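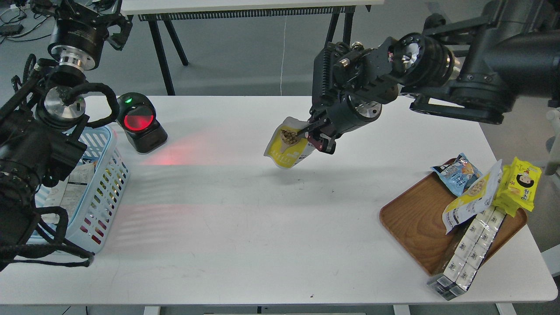 Yellow and white snack pouch over a white table.

Kuvau Stand-Up Pouches for Dry Snacks

The Kuvau range covers printed and plain stand-up pouches for nuts, roasted beans, dried fruit, crackers and similar dry goods. It is distributed by Trunley to food producers, co-packers and retail kitchens. Pouches are supplied flat, in cartons, and may be filled by hand or on rotary equipment.

Construction

Each pouch is made from a three-layer laminate with a matte or gloss outer face. The bottom gusset opens under the weight of the product and allows the filled pouch to stand on a shelf. A tear notch is cut on both sides below the top seal. A press-to-close strip is available on all sizes except the smallest. Round or European hang holes are punched on request and must be specified before the artwork is approved.

Sizes

Small: for single servings
Medium: for retail packs
Large: for family packs and refills

Exact filled weights depend on the density of the product. Customers are asked to send a sample of the product with the first inquiry so that the correct size can be confirmed.

Printing

Artwork is accepted in up to eight colors. Text may be set in any script, provided that fonts are outlined and a native reader has approved the proof. The technical office, headed by Nuria Habte, returns a proof for signature before plates are made. Changes requested after signature are charged separately. A clear area must be left at the back seal for the date code.
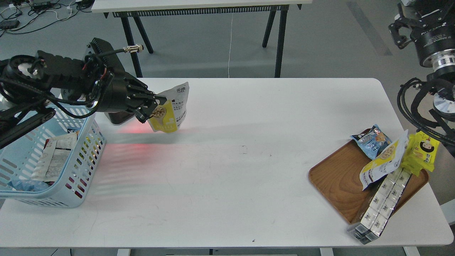 Minimum order quantities apply to each design. Printed pouches are produced in runs of 3000 or more. Plain pouches may be ordered by the carton under reference 774, and are normally held in stock at the Győri warehouse. Lead time for printed orders is 26 working days from the signed proof.

Storage and Handling

Cartons should be kept closed, away from direct sunlight and at normal room temperature. Opened cartons should be used first. Sealing temperature must be set by trial on the customer's own equipment; the values on the carton label are intended as a starting point only.

Related Items

Pollus bench heat sealer, reference 191
Pollus date coder, with ink cartridge
Kuvau flat sachets, plain

Ordering

Inquiries concerning new designs should be addressed to Jana Ostermann. Repeat orders and carton sales are handled by Dirk Böttcher. Please quote the design number printed on the previous invoice.

Page revised 2026-10-18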